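OK I have finally caught up on Borkdale and I need to talk about the reunion special, because WOW. Thread, and spoilers all the way down.

1/ For anyone who skipped it: eight couples, one converted woollen mill, no phones, and every week they swap who they cook and share chores with. I thought it would be background telly for doing my ironing. I have not ironed a thing since episode two.

2/ Saskia Tamihana is the best thing to happen to reality TV in years. She walked into that reunion in a green suit, sat down next to the man who called her "a bit much" on day one, and asked him if he'd like to say it again now he'd had time to practise. I screamed. My neighbour texted to see if I was all right.

3/ And Cameron's face!! Cameron Mudgway spent the whole series telling us he doesn't do confrontation and then brought a notebook. An actual notebook, with dates in it. He read out the entire row about the boiler, both sides, doing the voices.

4/ Can we talk about the boiler row for a second. It lasted two episodes. Warrick said he'd turned it down "for the group", Aroha said the group was her and she was freezing, and Beat Fuchs just kept peeling potatoes behind them. He must have peeled enough for 100 people. Give Beat his own show.

5/ Loads of you have asked if I think Aroha and Warrick are really OK. I do! They got married four years before filming, they've clearly had that same argument in every kitchen they've ever stood in, and at the reunion she fixed his collar while she was telling him off. That's a Whitcombe love language and I'm a fan. 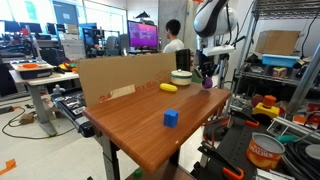
6/ Where I will grumble is the edit. The Lullgate trip got all of 19 minutes and it was the only time we saw everyone properly happy. They went on the little ferry, Saskia lost a shoe, Cameron sang. More of that please, and fewer slow shots of people looking at the rain.

7/ Also the host. I know people love him but he talked over Aroha three times in the first half hour, right when she was getting to what happened after the cameras left. She did get there in the end – they moved out of the mill a day early and drove home without the radio on – and it was the most touching bit of the night.

8/ Somebody replied asking if it's better than Detside. Different beast. Detside is people shouting on balconies (which I also adore, I watched series three in a weekend with a cold). This one lets people be boring for a while, so when it kicks off you really feel it.

9/ My ranking, and I'll take no notes: Saskia, Beat, Aroha, Cameron, Warrick, the potatoes, everyone else.

10/ Series two is meant to be on in May and they're moving it from the mill to an old hotel called Chamoun, up a hill, with one bathroom per floor. ONE. I'm already worried for whoever gets the top.

11/ Edit as my replies are a mess: yes, Beat was asked back, and no, he hasn't said if he's doing it. He posted a picture of a potato on Friday and 220 of you have sent it to me. I've seen it! I love it! Keep them coming.

12/ Right, I'm off to watch the ferry bit again. Tell me your favourite row, and if you say the one about the bins we can be friends.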